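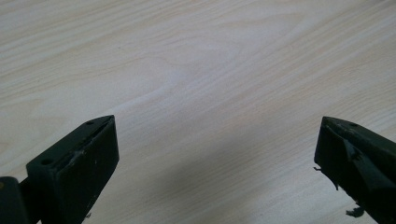

**The dish rack question, settled for now**

Readers of the Cadomwood newsletter will remember that the March issue carried a short notice asking for opinions on what to do about washing up on the second floor. We printed the address for replies in rather large type. This was a mistake we won't repeat.

The short version, for people who only read the first two paragraphs (we know who you are, you've told us): there will be a rack, it will be the black wire one, and it will live on the pale wood table with the cable hole in it. The old towel is retired. The sponge is under discussion and I'll come to the sponge.

The longer version begins with the towel. For as long as most of us have worked here, clean dishes on the second floor have gone upside down on a folded towel next to the sink. It was a perfectly good system for one cup. With 38 people eating lunch in the space of an hour it became more of a geological process, in which your bowl went down early and was found again by someone in a later era. Adaeze Bashir lost a lid this way before the holidays and has asked me to mention that it's blue and has a steam vent.

So, a rack. Simple enough, you'd think, and then you go and look at racks. There are racks with trays, racks that fold, racks that hang over the sink and take up the only part of the sink anyone wanted. Olumide Shehu, who orders supplies for the floor, brought in a bamboo one from home for a trial. It looked lovely. It also needed to be oiled, and when Olumide asked who'd like to oil it the kitchen emptied very quickly.

What we've ended up with is a plain black wire thing. It has a tall upright back made of bent wire, two open loops of it, and a flat rectangular basket in front with bars running across. No moving parts and nothing to oil. I've heard it compared to a magazine stand, a toast rack for very serious toast, and the headboard of a doll's bed. Please lean the plates against the back and put the rest in the basket. If you find yourself inventing a third way, stop and have a glass of water.
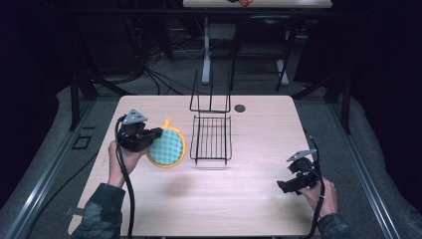

**Akinyi Mbwambo**
Kitchen and Common Rooms Editor

Now, the sponge. I've written this column through a fridge relocation and the business with the good scissors, and I've never had mail like the mail I've had about the sponge.

It's round. It has a bright yellow-orange plastic rim and a little tab sticking up from the top to hold it by, and the face is a pale turquoise, quilted into raised squares like a very small bedspread. It is a cheerful object. It looks like something you'd win at a fair. Half the floor took to it at once, and the other half wants the flat rectangular kind back, the kind that fits in the corner of a lunchbox.

Chukwuemeka Balogun wrote the best of the letters against. His position, over two pages, is that a sponge ought to bend. He does a lot of washing of narrow things - flasks, mostly, and that tall glass he drinks his iced tea out of - and a disc with a rim on it won't go down a flask no matter how you talk to it. I can't argue with this. I tried with my own flask and got as far as the shoulders.

In favor, we have Sarmīte Baranauskienė, who likes the tab. She says she can scrub a baking dish with it and keep her fingers out of whatever was in the baking dish, and that anyone who was present for the Okonkwo farewell lunch will understand why that matters. She also points out that you can spot the thing from across the room, which couldn't be said of its predecessor, a sponge the exact color of the sink.

My ruling, which I make with no authority whatsoever, is that we keep the round one for plates, pans and anything flat, and that Olumide adds a bottle brush to the next Skendotari order. Chukwuemeka has accepted this in principle. He'd like it noted that he asked for a bottle brush first.

A few things about the table, as it's come up more than once.

It's a nice table. The wood is light, with long wavy grain in it, and in one part the lines curve around in big slow arcs that I've now spent a good deal of several phone calls looking at. It came to us from the Wirlow office when they downsized, and I'd like us to still have it when we downsize. Wipe up under the rack when you've finished. A rack lets water go through it, that being the whole idea, and the water has to end up somewhere.

The small round hole near the far edge, with the black ring around it, is for cables. I mention it after four separate people asked me whether it was a drain. It isn't a drain. Please don't tip the last of your tea toward it to see.

The rack goes to the side of the hole, so that anyone who needs to run a cord through can do so without moving a stack of bowls. It'll take a normal day's plates. It won't take the large stockpot, which should be dried by hand and put back under the counter, with its lid, by the person who had the idea of making soup.

Dishes left in the basket overnight will be put away in whichever cupboard I happen to be standing near. I'm told this is harsh. The towel, meanwhile, has been washed and is folded in the supply closet in case anyone would like to visit it.

I was given 600 words for this and I've gone well over, so the update on the microwave has been held for the next issue. It still beeps. Letters about the sponge can go in the tray by my desk, one page each, please, and that includes Chukwuemeka. If you've seen a blue lid with a steam vent, Adaeze sits by the window.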